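February, bench notes, Stokbridge annex

Spent the morning turning the Dresero house rules into something a person could follow before coffee. The version we inherited from Motaung runs to 32 rules, of which 9 concern the correct storage of the other rules. Four of them are about robots touching things. I started with those.

**Rule 1. Decide what "done" means before the arm moves.** For a transfer task we have been writing "object in container" and then arguing at the end of the day about an object balanced on the rim. New wording: the object is at rest inside the container, the hand is open, and the hand is clear of the rim. All of it or it's a fail. Draped over the edge is a fail. Draped over the edge "but you can see what it was going for" is a fail with a comment.

**Rule 2. Leave the clutter alone.** Whatever is on the table at the start of a run stays where it is until the end of the run, including things the task has no interest in. I know the urge. You see a bottle a little close to the work and your hand goes out to help. Then the log says one thing and the table says another, and whoever reads it in the spring gets to be a detective. If the layout is wrong, stop, mark the run void, fix it, start a new one. Void runs are kept. We are not embarrassed by void runs – or we are, but privately.

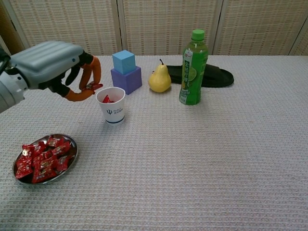
The same goes for topping up. No adding items to the source dish in the middle of a run, and no fishing one out of the target to "even things up." Emptying the target is a reset, and a reset gets its own line in the log. If a run begins with the target already part full, write that at the top. It changes how far things drop and how they settle, and it makes the last few a different job from the first few.

**Rule 3. Wrapped goods are their own category.** The old sheet lumps candy in with "small rigid items," which tells me the author had never tried to pick up a piece by the twist of its wrapper. Wrappers crinkle, slide and stick to their neighbors. I'd like the sheet to ask for:

- what was grasped, wrapper or body, if you can tell
- whether a second piece came along for the ride
- whether the container shifted, even if it stayed upright

"If you can tell" is there on purpose. A blank beats a guess. The Skorkport people fill every box on every form and I have stopped believing any of it.

**Rule 4. Hands out of reach while the arm is enabled.** Old rule, good rule, wording unchanged except that I took out the word "normally." The stop button goes on the operator's side of the table and within reach of the chair, with nothing on top of it. A coat counts as something. So does a clipboard holding the safety rules.

Now the awkward part. Nothing in the sheet says whether food used in a run may be eaten afterward. I propose no. Once it's been on the bench it's lab stock, gets a label, and lives in the parts drawer. Edible supplies for humans go on the shelf by the door in a different container that nobody uses for runs. I expect this to be the rule that draws the most comments.

After lunch I read the draft against the log from the last 2 sessions. Rule 1 would have flipped several passes to fails, mostly mine. I am leaving the old entries as they were and marking the date the wording changed, so we don't end up comparing two different ideas of success on one chart.

To do:

- [ ] ask Motaung if "approved surface" includes cloth, and if a waffle weave counts as flat
- [ ] cut the storage rules down to one
- [ ] print the short version, large type, tape it beside the stop button
- [ ] beside, not over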